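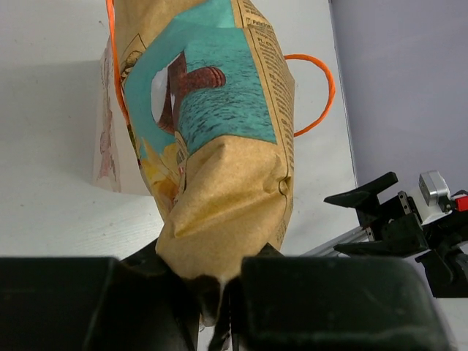 Byung-chul Ji wrote back to my last post that a paper bag should never be on a grip test list at all, because no two of them fold the same way and you can't write a pass mark for something like that. I disagree, and it takes more than one post to say why.

1/ At Sendudix we keep a written rule sheet for handling soft goods. Paper bags have their own page. It is the page people argue over most.

2/ Rule one: write down where the fingers close before you write down how hard. Folded base, side, handle, rim. A force number with no grip location can't be compared with anything.

3/ Rule two: a crumpled bag is a separate entry from a crisp one. Same bag, same print, same handles – still a separate entry. Creased paper bunches between the fingers and a flat sheet doesn't.

4/ Rule three: rope handles get noted every time, including which side they stick out on. A loop can catch on a second arm. If two arms share a table, the idle one stays open and still until the first one has let go.

5/ Byung-chul's point about the pass mark is fair. Our old one said "no visible damage." With kraft paper that means nothing. Yayra Nyarko rewrote it in March: no tear, no handle pulled loose, no new hole. Wrinkles don't count.

6/ We set 40 grips per entry as the minimum. The Porov sheet asks for 400. I think 400 is right for a rigid box and a waste for a bag, which is a different bag by the end of the run.

7/ Replace the bag on a schedule, and log the swap. We skipped this on the Dzene job and had 236 grips we couldn't sort by bag condition. All of them went in the bin.

8/ Upside down and tilted grips are allowed, but the bag has to be empty and the log has to say so. I've seen sheets that leave out orientation completely.

9/ Someone asked if printed bags need their own entry. For grip, no. For vision, yes – a big dark print next to plain paper can throw off edge finding. Keep those as 2 separate tests.

10/ Yayra is merging our bag page with the Rukari one now. If your shop has a rule for handles that works better than ours, reply with the wording you use.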